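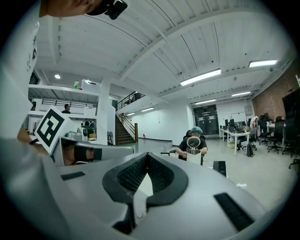

Home > Reference > Automation > Costs and Planning

Budgeting for hand-held gripper data collection

Last edited 5 March 2021 by Mahnaz Safavi

Budgeting for hand-held gripper data collection is the planning of money, floor space and staff time for work in which people carry out manual tasks with grippers held in the hand, so that the recordings can later be used to train robot arms. The equipment list is short compared with that of a full robot cell. Most of the spending falls on items that are easily left out of a first estimate, such as labor, storage and replacement parts.

Scope of a purchase

A basic order covers the grippers, cameras and mounts, marker boards for tracking, and a computer for checking recordings. Grippers are normally bought in pairs, as many household and kitchen tasks need both hands. Spare finger pads are listed as a separate line. Rubber pads wear at the tip first, and a worn pad changes how an object sits in the grip, which makes earlier and later recordings harder to compare.

Printed marker boards cost little but should be budgeted as consumables. A board that is bent or scratched is replaced, and the tracking is then checked again before work resumes. Buyers who print their own boards need a flat, rigid backing and a means of measuring the printed pattern.

Robot arms are often deferred to a second budget period. The Ikdale planning method, named after the workshop where it was first written down, places the arm purchase after the first complete set of recordings has been reviewed. Benoît Gilbert's notes on the method give two grounds for this order: the task list tends to change during recording, and the reach and payload needed from the arm depend on the final list.

Floor space

Open industrial rooms are commonly used. A typical layout keeps task tables in the middle of the floor, with desks and monitors for review along one wall. Room height and lighting matter more than finish. Fixed ceiling lights give steadier results than daylight, and a room with windows may need blinds as an added cost. Walkways, stairs and fire equipment must stay clear of cases and cables, and the area lost to them is deducted before table positions are drawn.

Task props are a small but recurring expense. Kettles, cups, bottles and food containers are bought in several shapes and sizes, and are replaced when dented or stained.

Running costs

Staff time is the largest running cost in most plans. Hours are divided into recording, resetting the table, and review. Resetting is frequently underestimated - in the Virkgate plan it took 12 minutes of each hour, against 5 in the draft budget. The plan was corrected in May and the number of recording days was raised to match.

Storage is estimated from the camera count, the resolution and the expected hours. The Virkgate plan called for 195 hours of usable recordings and set aside disk space for a full second copy. Rejected recordings were kept until review was finished, so they also had to be counted toward the total.

Contingency

Plans usually hold back a sum for repairs and late changes. Virkgate reserved around 3,000 dollars, spent mainly on mounts, cables and a replacement camera. Under the Brenen variant of the method, the reserve is released in two parts, the second only after the task list has been frozen. Unspent money is carried over to the arm purchase.

See also

Equipment leasing
Gripper maintenance
Workcell layout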